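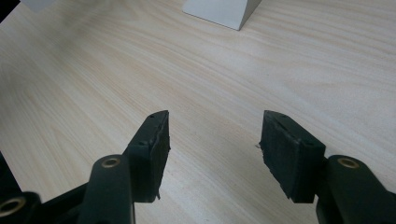

Figure 4-1. Gripper open over the work table, pads facing each other.

Section 4. Setting Up a Table-Clearing Task

This section covers the first chore most Sindeck owners try: picking things up off a table and putting them somewhere else. It assumes you have finished Section 3 (Mounting and Power) and that the gripper opens and closes from the Clendon control panel.

4.1 What to expect

Table clearing is a fair test of what a home or small-shop machine can do today. With one kind of object, on a clear table, in steady light, the Sindeck does well. In our January trials it was given 152 single-block pickups and finished 122 of them without help. Most of the misses came from blocks placed near the far side of the table, where the fingers reached them at a slant.

Mixed objects are harder. A block has faces to grip. A book lying flat has a thin edge, a loose cover and a good deal of weight for its height. The same machine was given 70 books and needed a person to step in on more than half of them. If you bought this unit hoping to leave it alone with a messy desk, it is not ready for that job. It can shorten the job if you stay nearby.

The following work is not supported in this release:

Wet items, food, or anything made of glass
Open books or loose paper
Objects stacked more than one high
Cords, cloth and bags

4.2 Check the gripper

Do this before every session. It takes a minute or two.

1. Turn the motion switch to HOLD. The green lamp on the control panel goes out.

2. Open the fingers fully using the manual knob.

3. Look at the inner face of each pad. Some roughness is normal. Replace a pad if a flap has come away, if threads hang below its lower edge, or if you can see the hard block under the cover.

4. Check the two screws on each pad block. They should sit below the surface. Tighten them with the short key from the tool pouch. Stop when you feel resistance.

5. Check the brass-colored fittings on the arms. They should be clean and should not turn under your fingertip. Do not oil them.

6. Wipe crumbs of pad material off the table. The vision software can mistake a dark crumb for a small object.

CAUTION: Never trim a frayed pad while it is mounted with the power on. The fingers can close without warning if the panel restarts.

Note: Replacement pads are sold in pairs as part 408. Always change both. A new pad set against a worn one will pull objects to one side.

4.3 Prepare the table

1. Use a flat table with a dull finish. Pale wood is fine. Glass and polished stone are not.

2. Move anything you do not want touched out of reach. If it has to stay on the table, mark it as a keep-out area in 4.4.

3. Leave bare table on both sides of each object so the fingers can come down without touching anything else.

4. Turn off lamps that throw a hard shadow. Daylight is fine if it is steady. Late in the day, run the light check again. 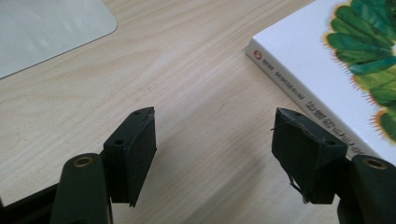

L. Aebischer

4.4 Teach the objects

The Zitora vision package comes with a small set of shapes already loaded. Everything else must be taught. Start with something simple and add books last.

1. On the panel, choose TEACH, then NEW OBJECT.

2. Place one object on the table within reach of the fingers. For a book, lay it flat and closed, with the spine toward the gripper.

3. Press CAPTURE. Turn the object a little and press CAPTURE again. Keep going until the bar on the panel is full.

4. Choose GRIP POINT and touch the place on the screen where the pads should close. On a book, pick the middle of the spine side. Do not pick a corner.

5. Set GRIP FORCE to LOW. Raise it one step at a time if the object slips.

6. Choose KEEP-OUT and draw a box around anything that has to stay where it is. Flat, shiny items such as a laptop lid need a wider box, as reflections make their edges hard to find.

7. Save the object under a name you will recognize later.

Note: White covers on a pale table are a known weak point. The software may lose the edge of the book and report NO OBJECT. Laying a dark mat on the table fixes this in most cases. Repeat the light check after you add the mat.

Note: The software does not read titles. It cannot sort books by author or language. It can only sort by size and main color.

4.5 First run

1. Put one taught object on the table. Stand where you can reach the stop button.

2. Set SPEED to SLOW and turn the motion switch to RUN.

3. Watch the approach. The fingers should come down open, one on each side of the grip point. If either pad is heading for the top of the object, press STOP and go back to step 4 of 4.4.

4. Let the unit lift the object and set it down in the drop area.

5. Repeat with the object turned to a new angle, then with a second object on the table.

CAUTION: Keep hands off the table while the switch is at RUN, even if the gripper has stopped moving. It may be waiting on the camera.

If the unit drops an object twice in a row, it goes to HOLD by itself. Pick the object up by hand, check the pads, and start again from step 1.

Section text revised 11th June. For drop area settings, see Section 5.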